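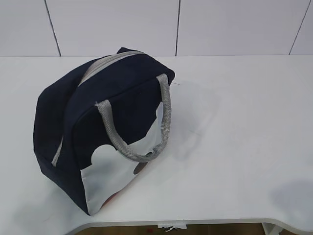 Comparison of Two Grippers for Handling a Soft Lunch Bag
Project report, Brurnville
Lacey Nuttall

1. Purpose

The project compared two grippers on one task: opening the zipper of an insulated lunch bag, lifting the bag by its handle and setting it down again. The lab already had results for rigid boxes. A soft bag changes shape when it is touched, and the handle does not return to the same position between trials.

2. Equipment

Gripper A is a Makden parallel gripper with flat rubber pads. Gripper B is a Saarela gripper with two flexible fingers that curl around an object. Both were mounted on the same arm and run from the same Dastedwood controller. A fixed camera covered the table and its position was not changed between grippers.

The test object is a navy blue lunch bag with a light gray zipper track over the crown and a loop handle of gray webbing. The front has a white printed panel, and the handle hangs across it.

3. Method

Each trial was split into three stages, scored separately: grasp the zipper pull, open the zipper, lift by the handle. A trial ended at the first failed stage. The operator placed the bag left of center on the table and let the handle fall freely. The operator did not straighten the handle, and the bag was allowed to lean.

Closing force was set once per gripper during setup in July and then left alone. Approach speed was the same for both. A stage that took more than 2 attempts was scored as a failure. In all, 919 trials were logged. Trials stopped by a controller fault were repeated and the faulted run was removed from the log.

4. Results

4.1 Zipper pull

Gripper A did better at this stage. The flat pads closed squarely on the pull and held it when the arm started to move. Gripper B often reached the pull but let it rotate between the fingers, so the pulling direction no longer matched the track.

4.2 Opening

Both grippers had trouble where the track curves. The bag slid toward the arm before the zipper moved. A short pause after the first 5 mm of travel reduced the sliding for Gripper A. It made no clear difference for Gripper B.

4.3 Handle lift

Gripper B was better here. The fingers went under the loop and held it even when the approach was off to one side. Gripper A needed the webbing to stand away from the front of the bag. When it lay flat, the pads closed on bag fabric as well and the lift was crooked.

5. Vision

The white panel caused more errors than expected. Against a white tabletop, the right side of the bag has a weak edge, and the segmentation sometimes placed the boundary inside the panel. The center estimate then moved toward the navy side and the handle approach moved with it. Raising the contrast setting helped a little. A dark mat would probably fix it but was left out to keep the setup the same as in the box tests.

6. Limitations

Only one bag was used, and it was empty. Pad wear on Gripper A was not measured. The two grippers were tested in separate blocks, so any change in the zipper over time would affect the second block only.

7. Further work

Repeat the handle stage with a loaded bag. Alternate the grippers within a session. Add a side camera for the handle.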